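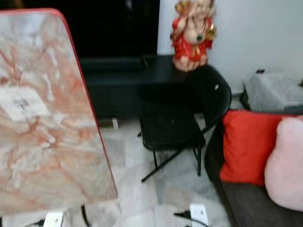 The Endent open day ran from 9 a.m. to mid-afternoon and was given over to one question: which household chores a two-armed machine can finish without a person stepping in. Floor care was left out of the program. The work was fetching, clearing, wiping and moving things between rooms, with the last of these taking most of the morning. A large flat panel is a hard case, and the marble-patterned one with the red border shows why. Held close, it takes up much of the head camera's view, and the route past the folding chair and the sofa has to be planned with the near floor partly hidden.

Wanda Lyons, who runs the test rooms, gave the technical briefing. Endent scores a chore in three parts: pick up, travel, put down. A run counts only if all three are completed without a reset. The group has logged 3309 runs since April, of which 800 involve flat or sheet-like objects. Pick up is now the most reliable part. Put down is the weakest, mainly at the point where the lower edge meets the floor and the load on the two grippers stops being equal.

Two control packages were compared. Bestlow plans the whole path before the arms move and replans when the base stops. Hviid corrects continuously and is slower by a wide margin, but it recovers better when an object shifts in the grip. On a set of 400 matched runs Hviid finished more chores and Bestlow finished them sooner. Lyons would not name a preferred package – the choice depends on whether anyone is waiting.

The afternoon session covered shop-floor work. Wanetti supplies a bench cell for sorting and boxing small parts, rated at up to 500 parts per hour. Fixed lighting and known bins remove most of the difficulty found in a living room. The cell stopped twice while our group was there, both times on a bin that had been set down crooked.

My own reading is that single chores in a known room are close. A sequence of chores is some way off, as is any room where the furniture moves from day to day. I asked for failure rates by object type and was told they would be in the next report.

5 min read

Search this site Enter keywords Go

Related
Bench cells for small-parts sorting: what to measure
Gripper pads compared after a year of use
Visit notes: a commercial laundry line
Path planning with a blocked camera view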